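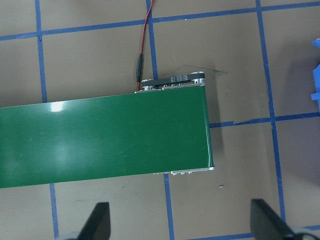
1 January 2019
Bench 3, small conveyor (green belt, Zirisstead frame)

Building closed for the holiday, so the bench was free all day. Purpose of the session: find out why the belt walks toward the drive side, and settle the layout on the bench before the Olmedo samples arrive.

Conveyor placed on the taped grid with the discharge end pointing into the open cells. It is slightly out of square with the tape. I left it that way for now; the position gets fixed after the tracking is sorted. Grid is the blue painter's tape laid down for the previous layout. Tape is still good, no need to redo it.

Belt condition: scuffs and fine scratches on the carrying surface, all shallow. I can feel two of them with a fingernail. No cuts at the edges. Wiped down with isopropyl and a lint-free cloth, then left for ten minutes before running. The surface is glossy enough that the overhead light puts a white spot on it near the infeed. Anyone doing visual counts should stand on the discharge side or turn off that row of lights.

Tracking. Ran at setting 8 with no load and marked the belt edge against the side frame with pencil. Drift was toward the drive side, slow but steady. Backed off the tensioner on that side a quarter turn, ran again, drift reduced. Another eighth of a turn and the edge held its mark for the rest of the run. Locked the nuts. Did not touch the end roller at the discharge.

Drive. Timing belt and both pulleys inspected with the power off. Teeth fine. The lettering on the back of the belt is small, and I did not get the part number off it; needed for ordering a spare. Rocío Carhuamaca thinks the old Stistura order sheet has it. One of the bracket screws at the base of the drive was loose. Removed, cleaned, refitted with medium threadlocker. Checked the rest with the same driver, all tight.

Power lead. Red and black pair with the barrel connector a short way from the motor. The connector is the weak point. If the lead gets pulled sideways, the load goes straight into it. Run the lead directly away from the conveyor and keep it out of the product path. A cable clip on the bench would be better. To do.

Run log, after adjustment:
Setting 8, no load, 12 min. Edge on mark.
Setting 8, Rorka test blocks fed by hand, 157 pieces. Edge on mark. Two blocks turned at the discharge, both placed too close to the belt edge.
Setting 12, no load, 12 min. Edge on mark. Drive louder than at 8, no rubbing.

The belt stands a little above the bench, so parts drop at the discharge. Fine for the blocks. The Olmedo pieces are lighter and may bounce out of the cell. Try a foam pad first, a short chute if that does not work.

The dark line on the bench past the drive is marker and does not mean anything in this layout. Tried isopropyl on it, only faded. Do not measure from it. Measure from the tape.

Open items:
Part number for the timing belt.
Cable clip.
Foam pad, test with light parts.
Long run of 3000 pieces at setting 8, then check the pencil mark again. Needs two people for feeding.
Full belt replacement is on the schedule for May. From what I saw today it can wait until then.

Pencil mark is on the side frame near the discharge end. Please leave it there.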